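Section 3. Working Rules for the Wusgate Two-Arm Bench

Good habits are what make this bench such a pleasure to run, so please read this section before your first session, even if you know the Jerau controller well!

3.1 Before you power the arms

1. Clear the bench of everything that isn't on the task sheet.
2. Route all cables clear of the reach of both arms.
3. Press and release each of the 2 stop buttons. Yes, every time.
4. Set the speed limit to 155 mm per second for any new task.

Note: Crews at our Mundville site write the limit on the task sheet in pencil. It's a lovely habit and we hope you'll copy it.

3.2 Placing objects

1. Stand tall items where an arm can pass without brushing them.
2. Leave room for the fingers to open fully on both sides of a box.
3. Put drawers and other moving furniture within easy reach of at least one arm.

CAUTION: Keep hands off the tabletop while either arm is enabled. Stay 800 mm back until both arms are parked and disabled.

3.3 Checking both views

1. Open the bench view and the wrist view side by side.
2. Look for open fingers and free space next to each object.
3. Start the task only when you're happy with both. Take your time, this is the fun part!

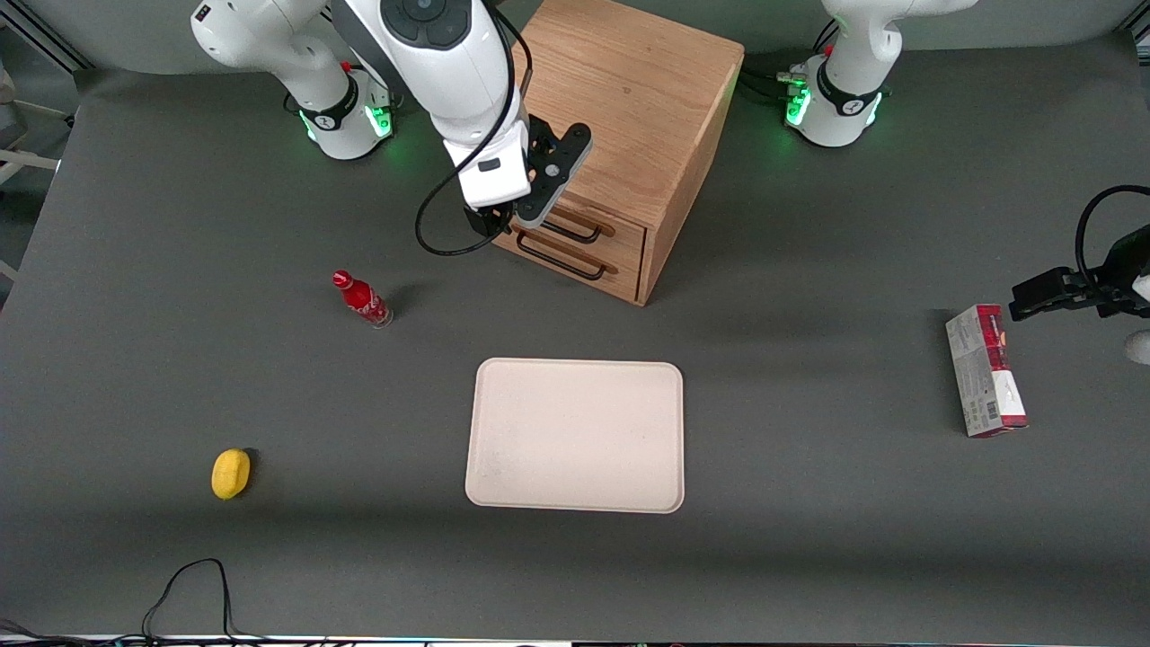
Bench view first, then the wrist view with the gripper open. 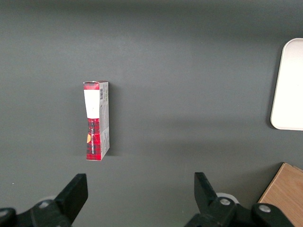
Reader comment, Roussel: We run rule 3.1 step 4 a little differently and keep the low limit for the first 3 runs of any task, even one we've done before. Could the next edition say when it's okay to raise it?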